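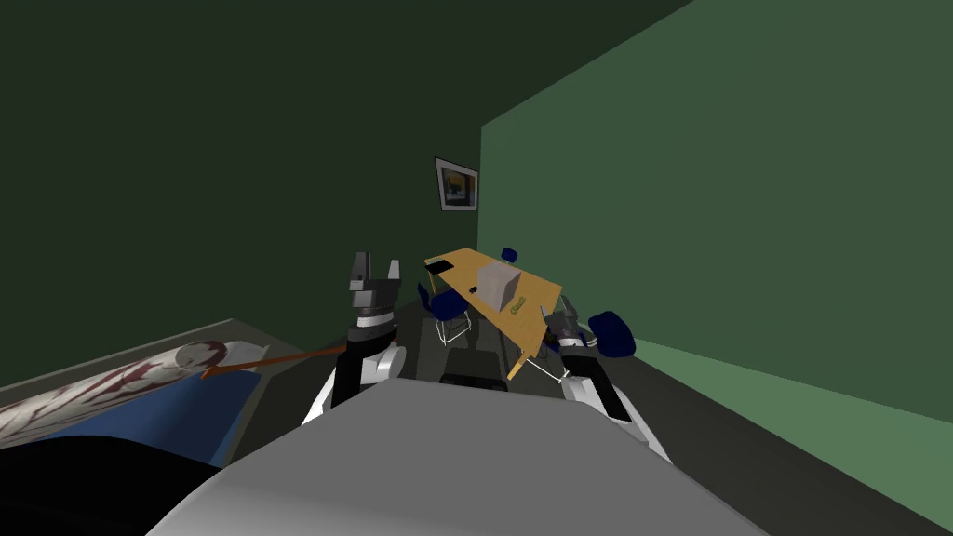
Should you paint the room you work in a strong color?

Most people I know would be happier if they did, and I think the fear of it comes from picturing the tin and forgetting the room. I painted mine green in March and I'd do it again tomorrow.

I should say I lived with magnolia for years. Every rental in Altdale has it, and when we finally bought a place I went straight out and picked more of it, because the lady at the Pleren counter told me it was "safe for resale." Resale! We'd owned the house for a month. I was decorating for a couple who hadn't shown up yet and might hate magnolia when they did.

What changed my mind was my friend Valbona Georgiou's back room. It's a deep bottle green on every side, and I'd always assumed a room like that would feel like sitting in a wine cellar. It doesn't. You walk in and your shoulders drop a bit. She does her taxes in there and claims not to mind, which I find hard to believe, but she does get them done before me every year.

So I went home and started arguing with my husband, Gilmar. He wanted white. His case was that white goes with everything, and my case was that white shows every fingerprint and turns gray by four in the afternoon all winter long. We got three quotes. One was $586, one was $891, and the third man never called back. I did it myself in the end, with two tins of Trnka eggshell and a roller that shed fluff all over the baseboards (buy the good roller, please, I'm begging you).

There's a lot of advice out there that says dark colors shrink a small room. I've read it so often that I used to repeat it at parties. But my room was small when it was magnolia too! Painting it green didn't move the walls. It just quit looking like a waiting room, and I started wanting to be in it.

Two shades is the part I'd really push. Put the deeper one on the wall you face and a lighter one next to it, and you get some depth without having to be brave four times over. Then give it something bright to argue with. Yellow is wonderful against green, and so is a good plain blue, and people get nervous about both for no reason I can work out. 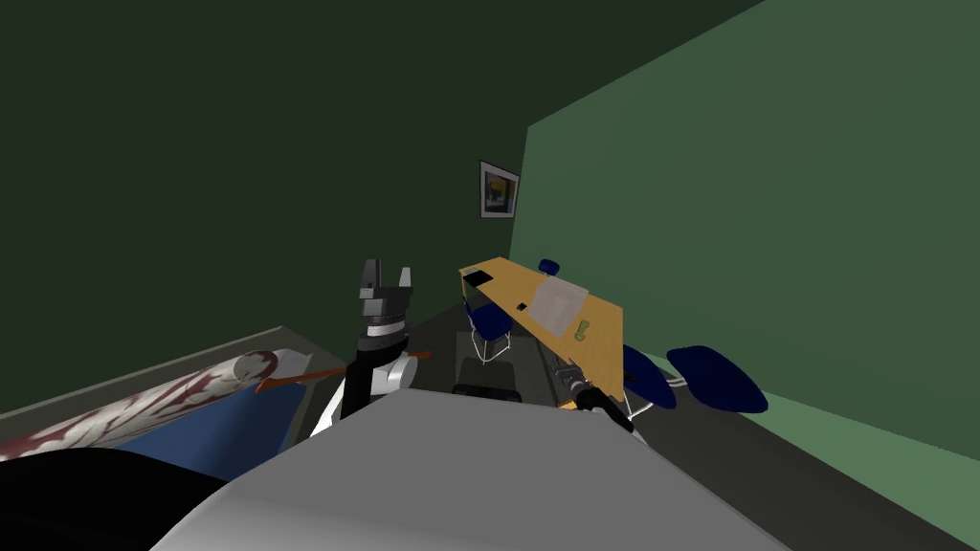

Yellow desk, blue chairs, two greens.

My neighbor Iveta thinks I've lost my mind, and she has a point about one thing: touching up is a pain. A scuff on a dark wall shouts at you. I keep a jam jar of leftover paint under the sink and a little brush, and every few weeks I go around dabbing. It takes ten minutes. I used to spend longer than that scrubbing magnolia with a sponge, and it never came clean anyway.

The other complaint I hear is that you'll get sick of it. Well, maybe you will. Then you buy another tin and lose a weekend. I've gotten sick of sofas, and those are a lot harder to get down the stairs. Gilmar has started asking what we might do about the hallway, and I've got a Curnari color card stuck to the fridge with a dark red circled on it.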